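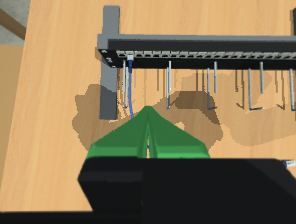
Who Plugged That In? Tracing and Relabelling the Network in Emberg House

Student project report, second-year module in Practical Networks
Sun-ja Byun

1. Background

Emberg House is a former insurance office that the college took over and filled with people who teach things. It has three floors, one lift, and a network that had been added to by every occupant since the insurers, each of whom seems to have believed they would be the last. My project was to find out which socket in which room went to which port in the ground floor cupboard, write it down, and label both ends so that the next person would not have to do it again.

I chose this project because the other one on the list involved writing a database for the car park. I had also sat in Emberg House the year before, in a seminar room with four wall sockets, of which one worked. Everyone in the class knew which one it was. Newcomers were left to find out.

The brief from the building office was one paragraph long. It asked for "a full record of the sockets, if possible before the summer". There was an existing record, which I was given in February in a green ring binder. I will come back to the binder.

2. What I was trying to find out

The aims agreed with my supervisor were:

To trace every wall socket on the ground and first floors back to its port.
To compare the result with the existing record.
To choose a labelling scheme and apply it.
To see whether people could find the right port faster afterwards.

The second floor was left out. It belongs to the music department, who were recording, and who had put a sign on the stairs to that effect which stayed up the whole term.

3. The existing record

The binder contained a floor plan, a table of sockets and a page of notes in at least three people's handwriting. The floor plan showed a wall that has since been removed and did not show the kitchen. The table used room numbers from before the rooms were renumbered. One socket was described as "behind Pavau", which I spent an afternoon looking for as though it were a room. Pavau was a make of filing cabinet. The cabinets had gone and the sockets they had been in front of were now in front of nothing, in plain view, without labels.

The labels on the wall plates were not much better. Some were printed, some were written in biro on masking tape, and a few had been written on the plastic itself. Two different sockets on the first floor were both called 1-A. A third was called "NEW", and judging by the yellowing of the plate it had held that title for a long time.

4. Method

I used a tone tracer, which comes in two halves. One half plugs into the wall socket and sends a signal down the cable. The other is a probe that you wave about in the cupboard until it warbles. The warble gets louder as you get nearer the right cable, and also, slightly, as you get near its neighbours, so the last few centimetres are a matter of judgement. I confirmed each result with a cable tester, which lights up eight lamps in order if all the wires are where they should be.

The work is much quicker with two people, one at each end. My second person was whoever on my course owed me a favour, and by the third week nobody did. After that I worked alone, which means plugging in the sender, walking down to the cupboard, finding the port, writing it down, walking back up, moving the sender and so on. The cupboard is also where the cleaning machine lives. It has to be taken out before you can get in, and it has to be somewhere other than the corridor, because of fire rules, and there is nowhere else that is not the corridor.

I traced between 7 and 9 in the morning, before classes. I wrote everything down on paper first and typed it up the same day. On the one occasion I left it until the next morning I could not tell my sevens from my ones, and had to do half a corridor again.

5. Results of the tracing

I found 59 wall sockets on the two floors. Of these, 40 could be traced to a port and passed the cable test. Another 12 could be traced but failed the test, usually with one pair of wires missing or crossed over. The remaining seven gave no tone anywhere in the cupboard. I took the plates off those, with permission, and behind two of them there was no cable at all. Somebody had fitted a socket to a wall for what I can only assume were decorative reasons.

The binder was right for 30 of the 59. I was expecting worse. My supervisor pointed out that a record which is right half the time is harder to use than one which is always wrong, as you have to check it either way and you are disappointed more often.

The errors came in clumps. Nearly all the wrong entries were in rooms that had been divided, joined or repainted. Repainting turned out to matter more than I would have guessed. The decorators take the plates off, put them in a box and put them back on afterwards in an order that suits them. The seminar room I mentioned at the start had been painted twice. Three of its sockets were perfectly sound, and had simply been connected to ports whose other ends were believed to be in the Hyun Room, where the staff had complained for a year that theirs did not work either.

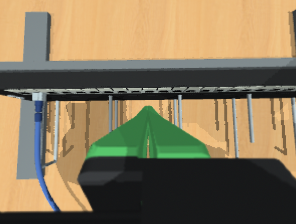
6. Choosing a labelling scheme

There are two common ways to label a network. One is to name the socket after the room it is in. The other is to name it after the port it goes to. The first is friendlier and the second is truer, and most arguments about labels come down to which of those you would like at half past eight in the morning with a lecturer standing behind you.

I started out in favour of room names. They make sense to the people who use the rooms, and a person ringing up for help can read one out without feeling foolish. Then I went back through the binder and saw that the room numbers were the part that had gone off first. Rooms in Emberg House change their names about as often as their carpets. A port stays where it is.

So the labels on the wall now carry the panel letter and port number, for example B07, and nothing else. The room is recorded in the table, where it can be changed by typing. The port end carries the same code, and the cable behind the plate has it too, on a wrap-round tag, so that the decorators may do as they please.

I printed the labels on a Corniser handheld printer borrowed from the stores. It leaves a wide blank margin at each end of the tape by default and the setting to stop this is on the fourth page of the second menu. I found it when I was on my second cartridge.

7. Did it help?

For the test I asked classmates to find the port for a given wall socket, first with the old binder and old labels, and then with the new table and new labels, using different sockets each time. With the old record, most of them gave up and asked me, and one of them confidently unplugged the printer in the building office. With the new one, everyone found the right port without help.

I would not lean on this too heavily. My classmates knew what I hoped would happen, and by then they had all heard a good deal about the project, some of it at lunch. A fair test would use people who had never met me. I did ask the building office to try, and was told that they were sure it was lovely.

8. Problems

The worst mistake was mine. I labelled an entire row of ports counting from the right, because I had been working from the back of the panel, where right is left. I noticed when the table and the wall disagreed in a suspiciously tidy way. Peeling off the labels took longer than putting them on, and there is still some glue.

The other problem is that nothing stops the record from going out of date. I have left a printed copy in the cupboard with a pencil on a string. When I went back to check, the pencil had gone and the string was still there.

9. Further work

The failed cables need their ends redone, and I have given the office a list with the easy ones first. The dead sockets should be covered with blank plates. The second floor still has to be traced, for which the music department has offered me some time between terms, provided I take the tone tracer's speaker off.

The finished table is kept on the college shared drive under Emberg, and a copy is at the front of the green binder. I was asked not to throw the old pages away, so they are behind it, with a line through each.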